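Ulletti 体育馆计时记分系统
Clavar 控制台用户手册
第4章 安装与首次设置

修订日期：2022年3月4日
技术编辑：Annelies Van Acker
适用固件：2.x 及以上

本章内容
4.1 开始之前
4.2 安装主记分屏
4.3 安装 Sandu 进攻计时屏
4.4 连接 Filtlow 无线接收器
4.5 控制台首次开机
4.6 篮球模式参数
4.7 其他项目的参数
4.8 蜂鸣器与灯带
4.9 赛前检查
4.10 故障代码
4.11 存放与搬运

4.1 开始之前

本章说明 Clavar 控制台、主记分屏、一对 Sandu 进攻计时屏和 Filtlow 无线接收器的安装与首次设置。只购买控制台和主记分屏的用户可跳过 4.3。使用有线连接的用户可跳过 4.4，但仍须完成 4.5 中的设备登记。

安装人员应具备低压布线经验。主记分屏的电源接入须由持证电工完成。

请核对包装内的物品：

Clavar 控制台，含外接电源适配器
主记分屏，左右两块箱体
主记分屏壁挂支架，含横梁与锁紧件
Sandu 进攻计时屏，一对
Sandu 篮架支架，一对，含橡胶垫片
Filtlow 无线接收器，每块屏配一只
裁判用启停手柄，含卷线
数据线，带锁紧环
备用保险丝
装箱单与序列号标签页

序列号标签页上印有每台设备的登记码。4.5 中需要输入登记码，请勿在安装完成前丢弃该页。登记码遗失时，可从设备背面铭牌抄录，但设备上墙以后铭牌会被支架遮挡。

注：2.x 以前的固件没有设备登记步骤。旧控制台与新接收器混用时，须先升级控制台，见第7章。

警告：主记分屏箱体内部有危险电压。断开电源后须等待至少 2 分钟方可打开后盖。

小心：不要抓住显示屏前面板搬运箱体。请使用两侧的提手凹槽。

自备工具：水平仪、冲击钻、力矩扳手、内六角扳手一套、卷尺、绝缘胶带、升降平台或脚手架。在木地板场地使用升降平台时，轮下应垫保护板。

4.2 安装主记分屏

4.2.1 选择位置

主记分屏应安装在记录台对面的长边墙体上，两队替补席均能直接看到显示面。条件不允许时可安装在端线后方的墙体上，此时 Sandu 屏上的比赛时间显示必须打开（参数 P-07）。

选择位置时注意以下各项：

墙体为实心砖或混凝土。空心砌块墙与轻质隔墙须加装背板，背板由结构工程师核定。
显示面避开阳光直射。上午与下午都应查看一次。
箱体上方和后方留出通风空间，不得被横幅、球网收纳架或空调风管遮挡。
箱体前方有防撞击要求的场馆（手球、室内足球），应加装防护网。防护网为选配件，见附录 B。

4.2.2 安装支架

1. 在墙面上标出横梁中心线。用水平仪校准。
2. 将横梁贴合墙面，标记锚栓孔位。
3. 取下横梁，钻孔，清除孔内粉尘。
4. 装入锚栓，装上横梁，螺母先用手拧紧。
5. 再次校准水平，然后按锚栓厂家给出的力矩拧紧。
6. 安装左右挂臂。挂臂上的箭头朝上。
7. 检查挂臂锁紧片能否自由转动。锁紧片卡滞时更换挂臂，不得锉修。

4.2.3 挂装箱体

挂装须由两人以上完成。

1. 先挂左侧箱体（背面标有字母 L）。将背面挂钩对准挂臂，由上向下落入。
2. 转动锁紧片至锁定位置，插入安全销。
3. 从左侧箱体引出扁平数据线，穿过侧板橡胶护圈。
4. 挂右侧箱体（背面标有字母 R），与左侧箱体之间暂留一掌宽的间隙。
5. 将扁平数据线插入右侧箱体的 IN 口，旋紧锁紧环。
6. 将右侧箱体向左推至两箱体侧板贴合，转动锁紧片，插入安全销。
7. 在箱体顶部安装防坠钢索，钢索另一端固定在独立的锚点上，不得固定在横梁上。

警告：防坠钢索未装好之前，箱体下方不得站人，不得通电。

注：两箱体之间若出现可见缝隙，多为扁平数据线被夹住。请松开右侧箱体重新理线。强行推合会损坏线缆外皮，此类损坏不在保修范围之内。

4.2.4 电源接入

主记分屏须接在带漏电保护的独立回路上，该回路不得与馆内照明共用。断路器应设在值班人员可以到达的位置，并贴上随附的回路标签。

1. 确认回路断电并上锁挂牌。
2. 打开右侧箱体的接线盒盖。
3. 按盖内接线图接入相线、零线与保护地线。
4. 拉动各线确认压接牢固，合上盖板，装回密封圈。
5. 恢复供电。右侧箱体底部的电源指示灯应亮绿色。

此时显示面全部熄灭属于正常状态。主记分屏在收到控制台信号之前不显示任何内容。

4.3 安装 Sandu 进攻计时屏

Sandu 屏可安装在篮架顶部或置于端线外的落地支架上。正式比赛应安装在篮架顶部。两种安装方式所用的支架不同，零件不可互换。

4.3.1 篮架顶部安装

1. 将篮架降至维护高度。液压篮架须关闭主阀并插入机械锁销。
2. 在篮架上横臂处包上橡胶垫片，垫片接缝朝下。
3. 套上支架抱箍，螺栓交替拧紧，不要一次拧到底。
4. 将 Sandu 屏底座滑入支架导轨，直至听到卡扣声。
5. 拧紧导轨两侧的滚花螺钉。
6. 将电源线沿篮架臂绑扎，关节处留出余量。
7. 缓慢升降篮架一个全程，观察线缆。线缆在任何位置都不应受拉或被夹。

小心：吊顶式篮架在收起状态下 Sandu 屏面朝下。收起之前须确认滚花螺钉已拧紧，防坠钢索已扣好。

4.3.2 落地支架安装

1. 展开三脚底座，锁定中心管。
2. 在每条支脚上套上软质脚垫。
3. 将 Sandu 屏底座套入中心管上端，旋紧手柄。
4. 在底座托盘上放置配重。配重不随机附带。
5. 将线缆用地面线槽盖住，线槽引向场外一侧。

落地支架应放在端线外的缓冲区之外，屏面略微转向球场中心。

4.3.3 地址设置

每块 Sandu 屏背面有一个旋转开关，出厂时均为 0。

记录台左侧的屏设为 1。
记录台右侧的屏设为 2。
如安装第二对屏（四面显示），依次设为 3 和 4。

更改旋转开关之后须断电重启该屏，新的地址才会生效。两块屏设为相同地址时，两者可以同时显示，但控制台只能收到其中一块的状态，故障代码 E-12 会间歇出现。

4.4 连接 Filtlow 无线接收器

4.4.1 安装接收器

Filtlow 接收器插在各屏背面的 RX 口上。主记分屏只需要一只接收器，装在右侧箱体。

1. 断开该屏电源。
2. 拔下 RX 口的防尘塞，存放在附件袋中。
3. 将接收器标签面朝外插入，旋紧锁紧环。
4. 竖起天线。天线不得贴靠金属表面。
5. 恢复供电。接收器指示灯应慢闪橙色。

指示灯含义：

橙色慢闪：等待配对
橙色快闪：正在配对
绿色常亮：已配对，信号良好
绿色闪烁：已配对，信号弱
红色常亮：硬件故障，更换接收器
不亮：无供电，检查锁紧环

4.4.2 选择信道

同一建筑内有多套系统时，每套系统须使用不同的信道。分隔幕两侧的场地视为两套系统。控制台信道在“系统 > 无线 > 信道”中设置，接收器在配对时自动跟随。

1. 在比赛日常见的负荷下进行扫描，馆内无线网络应处于开启状态。
2. 进入“系统 > 无线 > 扫描”，按确认键。
3. 扫描结束后，屏幕按干扰程度由低到高列出信道。
4. 选择列表首位的信道，按确认键保存。
5. 将所选信道写在控制台底部的标签上。

注：扫描期间所有无线屏保持最后一次显示的内容，启停手柄不起作用。不要在比赛进行中扫描。

4.4.3 有线备份

即使采用无线连接，也建议敷设一条从记录台到主记分屏的数据线。数据线插入后，控制台自动以有线优先，无线转为备用。切换不影响计时。

线缆走向应避开调光器、电机控制箱与扩音设备的功率线。不得不交叉时，以直角交叉。

4.5 控制台首次开机

4.5.1 连接

1. 将 Clavar 控制台放在记录台上，离开桌边。
2. 把启停手柄插入 HAND 1 口。第二只手柄（选配）插入 HAND 2 口。
3. 如有数据线，插入 DATA 口并旋紧锁紧环。
4. 将电源适配器插入 DC 口，再插入市电插座。
5. 按住电源键，直到屏幕亮起。

首次开机时控制台内置电池可能电量不足。请在第一次使用之前完整充电一次。电池用于市电中断时保持比赛数据与比赛时间，不为外接屏供电。

4.5.2 设置向导

首次开机后自动进入设置向导。向导中途退出时，下次开机将从退出的步骤继续。

1. 选择语言。用方向键移动，按确认键。
2. 设置日期与时间。时间采用二十四小时制。
3. 设置管理密码。密码用于进入“系统”菜单，与日常操作无关。
4. 输入场馆名称。该名称会打印在比赛记录的页眉上。
5. 选择默认项目。可选篮球、排球、手球、室内足球、羽毛球、通用。
6. 选择连接方式：有线、无线、有线加无线。
7. 登记设备，见 4.5.3。
8. 显示测试。所有屏依次点亮全部笔段，检查有无缺笔。
9. 按确认键完成。

小心：管理密码遗失后，只能由 Ulletti 服务部门凭序列号重置。重置会清除设备登记与全部自定义项目。

4.5.3 登记设备

1. 在向导第七步或“系统 > 设备”中选择“添加”。
2. 输入标签页上的登记码。字母不区分大小写，短横线无须输入。
3. 控制台显示设备类型。核对无误后按确认键。
4. 对无线设备，控制台自动开始配对。配对成功后接收器指示灯转为绿色。
5. 对 Sandu 屏，核对控制台所显示的地址与背面旋转开关一致。
6. 重复以上步骤，直至登记全部设备。

登记完成后，设备列表中每一行末尾应显示“在线”。显示“未响应”时，先检查供电，再检查信道，最后删除并重新登记。

4.5.4 用户级别

控制台有三个级别。

操作员：记分、计时、暂停、犯规、换场。无须密码。
主管：修改当前比赛的时间与得分，导出比赛记录。使用主管密码。
管理员：全部功能。使用管理密码。

主管密码出厂时为空，即主管功能对所有人开放。承办正式比赛的场馆应在交付前设置主管密码。

4.6 篮球模式参数

参数在“项目 > 篮球 > 参数”中设置。以下为出厂值。赛事主办方规程与出厂值不同时，以规程为准。

P-01 比赛总时长：40 分钟，分四节
P-02 进攻时间：24 秒
P-03 进攻时间短复位：按规程输入
P-04 加时赛时长：按规程输入
P-05 节末最后一分钟显示十分之一秒：开
P-06 进攻时间低于五秒显示十分之一秒：开
P-07 Sandu 屏显示比赛时间：关
P-08 节末自动鸣响：开
P-09 进攻时间到自动鸣响：开
P-10 暂停计时自动开始：关
P-11 节间休息自动倒计时：开
P-12 球队犯规上限指示：开
P-13 球权箭头自动翻转：关

修改参数的步骤：

1. 停止比赛时间。计时运行中参数菜单不可进入。
2. 按“菜单”，选择“项目”，选择“篮球”，选择“参数”。
3. 用方向键选中参数，按确认键。
4. 用数字键输入新值，按确认键。按“清除”放弃修改。
5. 按“返回”，直至回到比赛画面。
6. 屏幕提示“应用于当前比赛？”时，选择“是”或“下一场起”。

选择“是”时，已经走过的时间保持不变，新值从下一节开始生效。P-02、P-03 例外，在下一次复位时生效。

4.6.1 进攻计时键

控制台右侧有一组进攻计时键。

大键（绿色）：启动与停止进攻时间。
R 键：复位至 P-02 的数值。
S 键：复位至 P-03 的数值。
空白键：熄灭 Sandu 屏上的进攻时间，再按一次恢复。

按住 R 键或 S 键时进攻时间不走动，松开后开始走动，前提是比赛时间正在走动。操作员可借此在球未被控制期间保持数值。

比赛时间少于 P-02 的数值时，按 R 键后 Sandu 屏自动熄灭。此行为不能关闭。

4.6.2 更正进攻时间

1. 停止比赛时间。
2. 按住“更正”键，再按大键。
3. 输入秒数。需要十分之一秒时，按小数点键后输入。
4. 按确认键。

更正会写入比赛记录，包括更正前后的数值与当时的比赛时间。

4.7 其他项目的参数

4.7.1 排球

排球模式不使用比赛时间。Sandu 屏在此模式下可显示暂停倒计时或保持熄灭，由参数 V-04 决定。局分由操作员在局末按“局结束”键确认，控制台不会自动结束一局。

4.7.2 手球与室内足球

比赛时间可以正计时或倒计时（H-02）。受罚离场时间逐人显示在主记分屏两侧，按离场先后排列。比赛时间停止时，受罚时间同步停止。

1. 按“处罚”键，选择主队或客队。
2. 输入球衣号码，按确认键。
3. 选择处罚时长，按确认键。
4. 受罚时间到后，该行自动消失，蜂鸣器不响。

提前取消处罚时，选中该行并按“清除”。

4.7.3 通用

通用模式提供两组得分、一个计时器与一个场次数字，适用于没有专用模式的项目与训练课。计时器可设为间歇循环。设置间歇循环时依次输入运动时间、休息时间和循环次数。三项之中任何一项为零，循环不启动。

4.7.4 自定义项目

管理员可以任一项目为基础建立自定义项目。

1. 进入“项目 > 自定义 > 新建”。
2. 选择基础项目。
3. 输入名称。
4. 逐项修改参数，按“保存”。

自定义项目可导出到 U 盘，再导入同型号的其他控制台。导入时名称相同的项目会被覆盖，控制台给出一次提示。

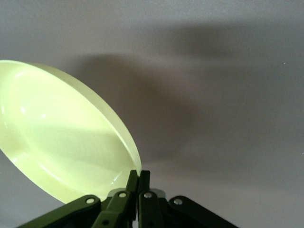 阅读时间：24 分钟

4.8 蜂鸣器与灯带

4.8.1 蜂鸣器

主记分屏与每块 Sandu 屏各有一只蜂鸣器。两者音调不同，便于裁判区分节末与进攻时间到。音调在“系统 > 声音 > 音调”中选择。两种信号不得选为同一音调，控制台会拒绝保存。

音量调节步骤：

1. 在空场状态下进入“系统 > 声音 > 音量”。
2. 选择设备，按“试听”。
3. 用方向键调整，再次试听。
4. 比赛日有观众时复查一次，必要时上调。

警告：蜂鸣器在近距离处声压较高。调试时升降平台上的人员应佩戴护耳用具。

手动鸣响使用控制台左下角的“鸣响”键，按住期间持续发声。训练场合可在“系统 > 声音”中选择“静音训练”，此时自动信号全部关闭，手动鸣响仍然有效。静音训练在关机后自动取消。

4.8.2 篮板灯带

篮板灯带为选配件，接在 Sandu 屏的 LED 口。红色灯带在节末点亮，黄色灯带在进攻时间到时点亮。

1. 断开 Sandu 屏电源。
2. 清洁篮板内侧边框，去除油污，待其干燥。
3. 从底边中点开始粘贴，转角处使用随附的柔性连接段。
4. 将插头接入 LED 口，红色标记朝上。
5. 恢复供电，在“系统 > 测试 > 灯带”中逐色点亮。

灯带不得裁剪。过长部分折回篮板背面固定。

4.9 赛前检查

每个比赛日开赛之前，由当值操作员完成以下检查。多场连续进行时，第一场之前做完整检查，其后各场只做第 4、5、7 步。

1. 打开主记分屏与 Sandu 屏的电源，然后打开控制台。
2. 进入“系统 > 设备”，确认全部设备在线。
3. 运行显示测试，逐屏查看缺笔。
4. 核对项目、总时长与进攻时间。
5. 启动比赛时间，用手柄启停数次，确认所有屏同步。
6. 让进攻时间走到零，确认蜂鸣器与黄色灯带动作。
7. 清零，输入队名，选择主客队位置。
8. 拔下电源适配器片刻，确认控制台转为电池供电，再插回。
9. 查看电池图标。少于两格时，比赛期间不得拔下适配器。
10. 在值班记录上签名。

注：第5步中如发现某块屏滞后，先检查该屏接收器指示灯。绿色闪烁表示信号弱，调整天线方向后重试。

小心：不得用关闭主记分屏电源的方式清除画面。请使用“清零”功能。

4.10 故障代码

故障代码显示在控制台屏幕右上角，同时写入日志。日志可保存 2000 条，写满后由最早的一条开始覆盖。

E-01 主记分屏未响应
检查供电与数据线。有线与无线同时使用时，该代码表示两条链路均已中断。

E-02 左侧箱体未响应
右侧箱体显示正常而左侧熄灭。断电后检查两箱体之间的扁平数据线。

E-05 显示驱动过热
清理通风口。代码反复出现时，测量箱体上方的环境温度，并联系服务部门。

E-11 Sandu 屏未响应
代码后的数字为该屏地址。检查供电、地址与接收器。

E-12 地址冲突
两块屏使用同一地址，见 4.3.3。

E-20 信道受扰
控制台检测到同信道的另一套系统。赛后重新扫描并更换信道。比赛中出现时，插入数据线继续使用。

E-21 接收器版本不符
接收器固件低于控制台要求，见第7章。

E-30 手柄断线
拔出手柄重新插入。代码不消失时改用控制台上的启停键，更换手柄卷线。

E-31 手柄键卡住
手柄键持续按下超过允许时间。松开后代码自动消失。

E-40 电池需要更换
电池容量已低于额定值的下限。控制台可以继续以市电工作，但断电时不再保证保持数据。

E-41 充电故障
仅使用原配适配器。更换适配器后代码仍存在时，停止使用电池并联系服务部门。

E-50 存储错误
导出比赛记录后，进入“系统 > 维护 > 检查存储”。检查期间不得关机。

联系服务部门时，请准备控制台序列号、固件版本、故障代码以及导出的日志文件。日志导出步骤如下：

1. 将 U 盘插入 USB 口。
2. 进入“系统 > 维护 > 导出日志”。
3. 等待屏幕显示“完成”，拔出 U 盘。

4.11 存放与搬运

控制台不用时应存放在随附的便携箱内。手柄卷线松散盘绕，不得缠在手柄上。长时间不用时，电池充至半满，并在每年 1 月检查一次电量。

Sandu 屏从篮架上取下后，屏面朝内放入软包，竖直存放，不得叠放。接收器可以留在屏上，天线须放平。

清洁时使用微湿的软布。不得使用酒精、溶剂或含磨料的清洁剂。不得向显示面直接喷洒液体。

场馆打磨地板或涂刷地板漆期间，应关闭所有屏并以防尘罩遮盖。施工结束、通风完毕后取下防尘罩，清理通风口，再按 4.9 做一次完整检查。

控制台移至另一场馆使用时，无须删除原有设备登记。进入“系统 > 场馆 > 新建”，为新场馆单独登记设备，之后在开机画面选择场馆即可。每个场馆的信道、默认项目与音量设置分别保存，管理密码共用。

下一章：第5章 比赛操作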